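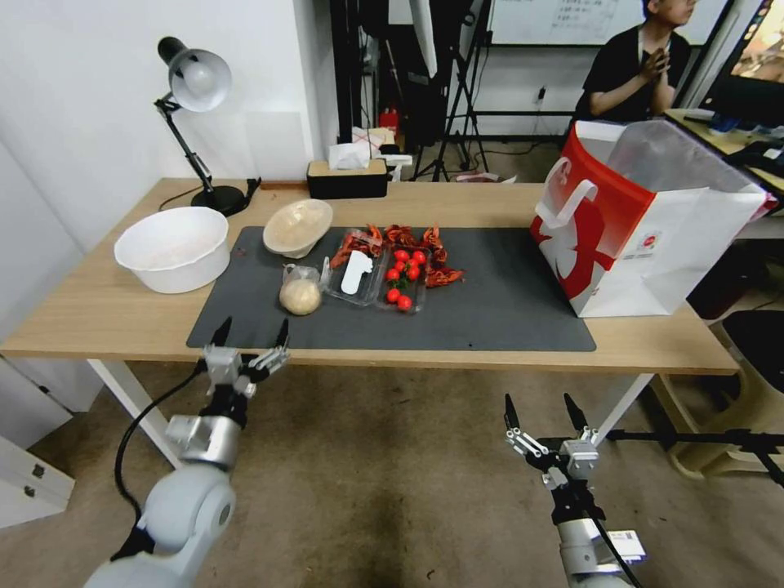

Week 3. Cooked crayfish, cherry tomatoes and a wrapped bun.

HOME ECONOMICS 107: KEEPING COOKED AND FRESH FOOD

Temperature
Bacteria grow fastest between 5 °C and 60 °C. Time spent in this range adds up, so shopping, the drive home and the minutes on the bench all count. Cooked seafood goes in an esky with ice for the trip and into the fridge on arrival. Cool leftovers in shallow dishes and label them with the day they were cooked.

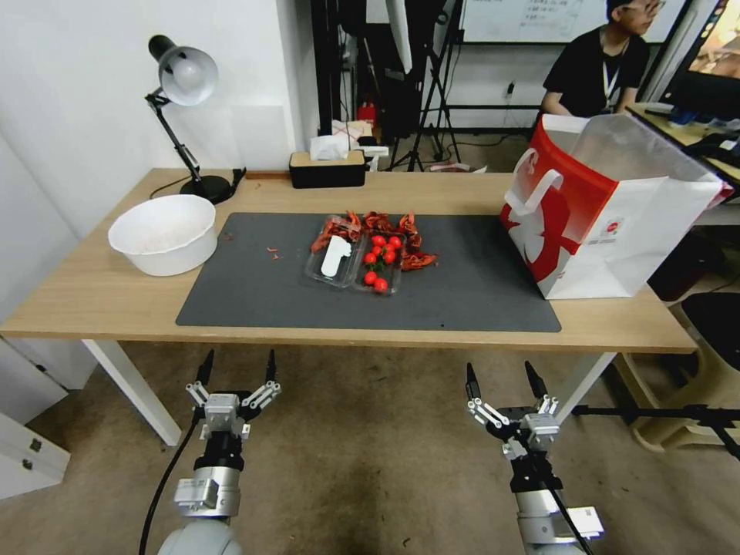 Ethylene is a gas given off by ripening fruit. It speeds up ripening in whatever is stored nearby, and leafy greens yellow quickly beside it. Tomatoes give it off too. A clear plastic container with two compartments, like the one holding the cherry tomatoes, keeps foods from touching, but a low divider does little to stop gas moving across. Store greens in their own bag in the crisper.

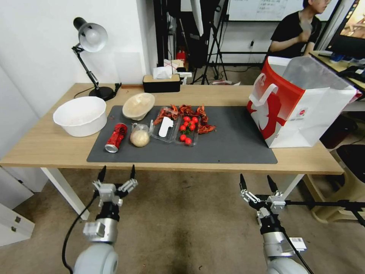
Marit Tveit

Bread
Staling is mostly a change in the starch. It happens faster in the fridge than in the cupboard. Bread in a plastic bag keeps its moisture, though the crust softens and mould comes sooner in humid weather. Freeze what won't be eaten in 2 days.

For the prac
Read chapter 9 and bring your fridge temperature log. The Lanwood group meets in the downstairs kitchen. Aprons and closed shoes, please.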